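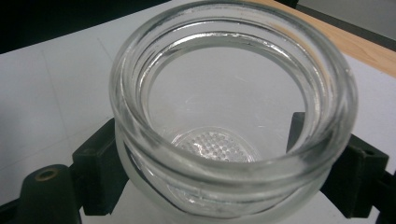

Storage at the Brarutton workshop kitchen was changed over to screw-top glass in May, and this page records the jars, the lids and the shelf layout that came out of it. The stock is mixed in age and source, so the first job was to sort it by neck finish. A jar with rounded ridges running round the outside of the neck takes a screw lid, and the short, wide-mouthed kind in clear glass was kept wherever we had it. A scoop goes in without touching the rim. The base carries a round patch of small raised dots, which shows plainly through the open mouth when the jar is empty.

Notes on the glass

Stippled bases are common on pressed and blown food jars. The dots keep most of the base off the surface it stands on. They have no bearing on capacity or lid size, and we did not sort by them.

Wall thickness varies within a single jar. Thick glass near the base can look slightly green or gray even when the jar is sold as clear. Hold it against white paper to tell tint from residue. Residue wipes off with a cloth and a little vinegar; tint does not.

Necks and lids

All lids in the kitchen are now 70 mm. Anything with a different neck went to the Ondton swap shelf with its own lid taped on. The threads are the part most often missed in washing. Use a narrow brush and follow the ridge round in one direction, then check the groove under it with a fingertip.

Lids are stored flat, liner side up, in the second drawer. Replace any lid with a torn liner or with rust at the curl. Spares are from Prokopenko, ordered in bags of 60.

Fill levels

Jars are filled by weight and labeled on the shoulder, never on the lid, as lids get swapped. The large size holds 900 g of rice or 400 g of rolled oats with headspace. The short jars are used for salt, seeds, yeast and whole spices. Leave a finger's width below the neck so the thread stays clean when the jar is tipped.

Washing and drying

Wash by hand or on the lower rack. Dry mouth down on a wire rack overnight, then mouth up for an hour before the lid goes on – a jar closed too early will fog on the inside. Labels come off after a soak in warm water and washing soda. Stubborn glue was removed with cooking oil and a plastic scraper.

Shelf layout

The Praruvis shelving has fixed uprights and movable boards. The boards were reset on a Monday so that the short jars stand in a single row at eye level with the tall ones below. Heavy stock is on the bottom board. Nothing is stacked glass on glass. Felt strips were tried on the front edge and taken off again because they collected flour.

Jars with chips on the sealing edge are pulled from use and go in the glass bin. Small bubbles in the wall are left alone.

Layout and notes by Antonina Antoniuk. Corrections to lid sizes are welcome at the workshop desk.

Contact | © Brarutton Workshop Kitchen | Back to top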